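2020-07-24

OK I've been promising this thread for ages so let's go: how I fell headfirst into indexing my grandmother's recipe notebooks, and why I think everybody with a drawer full of old family paper should try it. Long one, get a snack.

1/ Background. My grandmother, Rosalía Figueroa, cooked for a boarding house in Jullmont for most of her working life. She wrote everything down. EVERYTHING. Menus, what eggs cost, who didn't like cilantro, which butcher to avoid (sorry to the Bermúdez family, she was brutal).

2/ She left 2 trunks of notebooks. My aunt had them under a bed, my cousin had them in a garage, and then they came to me because I made the mistake of saying "oh I'd love to see those" at a wedding.

3/ I figured I'd flip through, find the flan recipe, done. Friends, the flan recipe shows up in eleven different notebooks and it is DIFFERENT EVERY TIME. More yolks. Fewer yolks. One year there's orange peel. One year there's a note that says only "never again with the orange."

4/ So I started an index. Just the name of the dish, the notebook, the page, and anything odd in the margin. I'm at 1,025 entries. My guess is the whole thing lands near 3,000 and I am thrilled about it.

5/ People keep asking what software I use. It's a spreadsheet! A plain old spreadsheet with five columns! I tried a fancy recipe app first and it kept demanding a cooking time, and Grandma's cooking times are things like "until Chayo gets home."

6/ (Chayo was the boarder in the front room. She got home at six. I only know that from a different notebook, where there's a complaint about her being late for soup.) 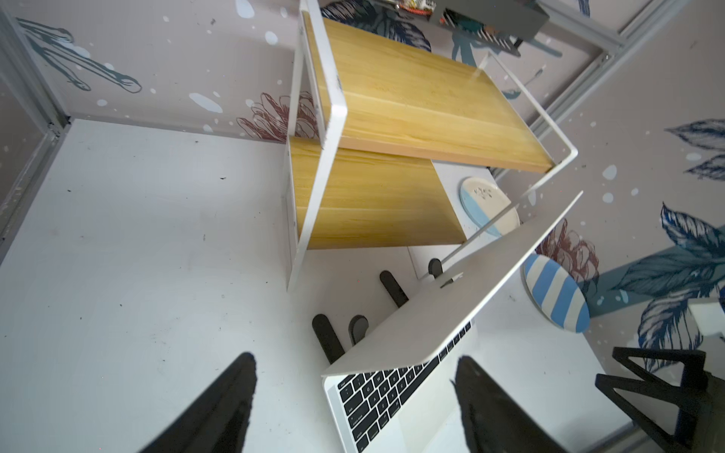
7/ Biggest lesson so far: copy the spelling exactly as written and put the modern spelling in its own column. I "fixed" everything in the first notebook and then had to redo the whole thing, because her spelling changes over the years and it helps so much with the undated pages.

8/ Dating the pages is my favorite part, it's like a little detective show. She hardly ever wrote the year. But she wrote prices! And weather! And there's an October with so much squash in it, page after page, squash soup, squash fritters, squash candy, that I can now spot loose sheets from that fall just by how sick of squash she sounds.

9/ Handwriting tips, for anyone starting out. Read it out loud. I mean it. I stared at one word for an entire evening and the second I said it out loud I heard her voice and it was "lard."

10/ Also: look at the same word in a place where you already know what it says. Her capital S and her capital L are basically twins. "Sal" and "Lal" ... well, one of those isn't a thing you put in soup.

11/ Shout-out to Soledad Aranda, who answered my very rambling email about old kitchen measures and sent back pages and pages of notes. A "Verna cup" turned out to be the tin cup that came with Verna baking powder. I had been using a regular cup. This explains SO MUCH about my biscuits.

12/ I went looking for one of those tin cups and found it at the Kaltetti flea market, dented and perfect. Made the biscuits again that same night. They rose! I texted my entire family a picture of a biscuit and got four thumbs-ups and one "who is this."

13/ What I've cooked so far, best to worst:
- the green rice (make it weekly now)
- chicken with prunes, don't make that face
- the biscuits, second attempt
- cold bean salad with way too much vinegar
- something called "Friday pudding" that I will be taking up with her in the afterlife

14/ The margins are what really get me, though. Next to a stew: "made this for 90, the wedding, my feet." Next to a cake: "he asked for the recipe, I said no." WHO asked?? I have been through every notebook from those years and he never comes up again.

15/ My mom didn't know about the wedding stew. We called my great-aunt and got an hour and a half of stories I'd never heard, including a fight over a borrowed pot that apparently is still going on. I took notes the whole time. Those have their own tab now.

16/ If you've got a box like this somewhere, start with one notebook. Number the pages lightly in soft pencil, back corner. Don't use tape on anything, don't use paper clips, and don't try to flatten a folded page on the first day. And call your oldest relative while you work on it.

17/ Next up is the notebook with the water stain, which seems to be mostly jam. If anyone out there reads this and knows what "glass apples" are, my replies are open. She made them four times and never wrote down a single ingredient.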